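Notes on the `joo-pair` subset, kept next to the recordings. Maintainer: Roscoe Mercado. Last edited in November.

## What this covers

A comparison of two hand-held gripper builds on short tabletop pick-and-place tasks:

- **Joo** - stock fingers, stock hinge
- **Zirkel** - same body, softer finger pads, stiffer hinge spring

The subset holds 3583 episodes recorded at the Pidetbridge site. Both hands are used in every episode. Controllers are not compared here; see the Zovonero repository for arm playback.

## Layout

```
joo-pair/
 episodes/
 calib/
 labels.csv
```

`labels.csv` has one row per episode: build, operator code, task, outcome. Outcome is `ok`, `drop` or `abort`. A drop followed by a second grasp is still a `drop`.

## Calibration

Run the marker check before each session and again after any change of fingers. The cube must sit flush on its mount. A cube pushed on at an angle gives a steady pose offset that is easy to miss in the plots.

1. Hold both grippers level above the table, jaws pointing away from you.
2. Keep still for 15 seconds.
3. Open and close each jaw 2 times.
4. Run `check_markers.py` and read the reprojection error.

Repeat from step 1 if either cube is lost during the hold. Left and right carry different marker IDs, so swapping hands will fail the check.

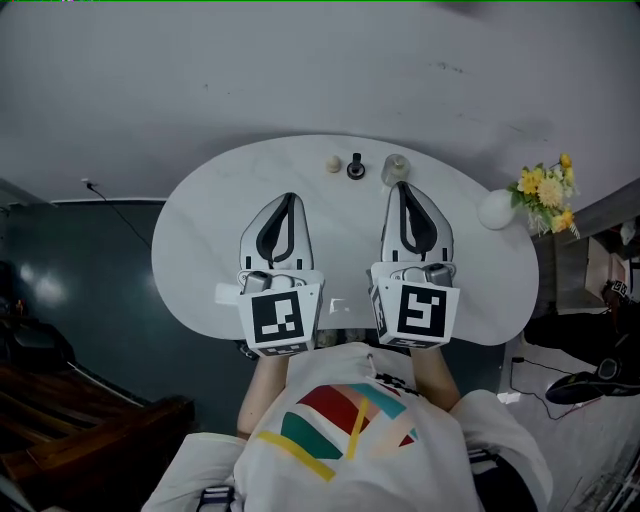 ## Known problems

- Clear glass is poorly handled by the depth stream. Use the colour stream for grasp timing on those episodes.
- Small round objects roll when the jaw closes off centre. Zirkel is worse at this than Joo - the spring shuts it faster.
- The first 100 episodes use the old finger width. They are marked `w_old` and should be left out of any comparison of grasp force.
- Marker tracking drops out when one wrist passes over the other. Gaps are left as they are and not filled in.

## To do

Re-export the `w_old` episodes with the corrected width.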